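Stedine toy library gets its new tables, and the play food is out already

The toy library in Stedine has new tables, and I went over to have a look at them before the summer session starts up again in June. I have been going there for years, first with my own kids and now mostly because I write these little items for the neighborhood page, and I can tell you the old tables were a sore point. They were the folding kind, brown, with a lip around the edge that caught every crumb and every glob of modeling clay. One of them had a leg that gave out if you leaned on the wrong corner, and all the regulars knew which corner.

The new ones are white, big, and flat right out to the edge, with rounded corners – which every parent of a toddler will be glad about! They came from Balogh, the school furniture place out on the Totar road, and the bill for the set was $945 with delivery. That money came out of the spring book sale, which brought in $2516 this year. What's left goes to bins, labels and a second rug, and I hear there is already some disagreement about the color of the rug.

I got there just after 10 in the morning and the pretend food was already coming out. If you have never been, the pretend food is easily the most borrowed thing in the whole library. Puzzles go home and come back with a piece missing, the train set is too heavy for anyone on foot, but the food goes out week after week. Kids who won't touch a real pear will carry a toy one around all afternoon and cry when it has to go back (mine did this, twice, in the parking lot).

The library went through all of it over the winter. Anything cracked or chewed got tossed, and the rest was washed and sorted into sets. There are now 41 sets you can take home, up from the handful of mixed bags we used to dig through. Some are big ones with pans and plates and a whole picnic's worth of stuff. Others are tiny, meant for the littlest borrowers, who really only want a few things to put in a cup and take out again. I'm a fan of the tiny ones. They fit in a coat pocket, you can check them at a glance before you bring them back, and you don't end up on your knees at nine at night looking for a plastic pea.

The one I'd pick for a first visit is a little fruit set with a cup. It's an apple, an orange and a pear, three colors a small kid can name, and the cup has a handle that's easy to grab. You can play shop with it, you can play breakfast, you can hide the orange behind your back and act amazed when it's found. My neighbor's daughter, who is two, spent most of a rainy afternoon serving me juice out of a cup like that and charging me for it. Prices went up as the day went on.

There are a few changes to how borrowing works, so read this part even if you've been a member forever. You can now keep a set for three weeks instead of two. Small sets don't count toward your limit, so you can take one on top of your usual two toys. Late fees are gone for good, but if something is overdue you can't take anything new until it's back. Membership stays at $7 a month for a family, and you can still pay in cash at the desk or through the Namisport site, where the sports hall and the swim classes are listed too. If you already have a Namisport login for swimming, it'll work for this as well. Mine did, after I guessed the password.

Lost pieces are still handled the way they always were. Tell the desk, they write it on the card, and that's the end of it. Please do tell them, though. A set that goes out one apple short makes for a long evening at somebody else's house.

The tables are good for more than sorting, by the way. They're long enough for a row of kids to sit along one side and still have elbow room, and the plan is to use them for a drop-in play hour in the mornings, with the small sets laid out and coffee for the grown-ups. Bring your own mug if you can. The play hour is free and you don't have to be a member to sit down, but you do need to be one to take anything home.

What the library could really use right now is containers – shoebox size or smaller, with lids that stay on. Clear is best. They're also short on dolls' clothes and on wooden puzzles with fewer than 20 pieces, as long as they're complete. No soft toys, please, the cupboard is full and they're a pain to wash. Drop-offs are fine any time the desk is open, and after hours you can leave a bag inside the second door, where it won't get rained on.

Summer hours are 9 to noon, and they go up on the door in June along with the list of new sets.

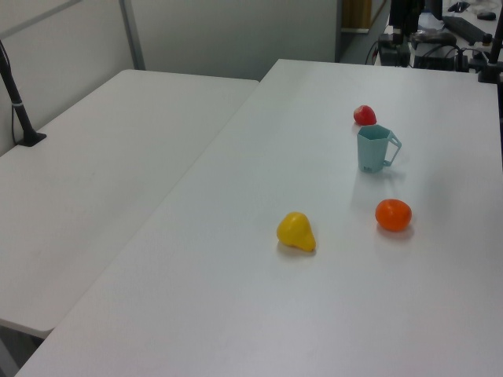 Toy fruit and a teal cup on the new white tables in Stedine.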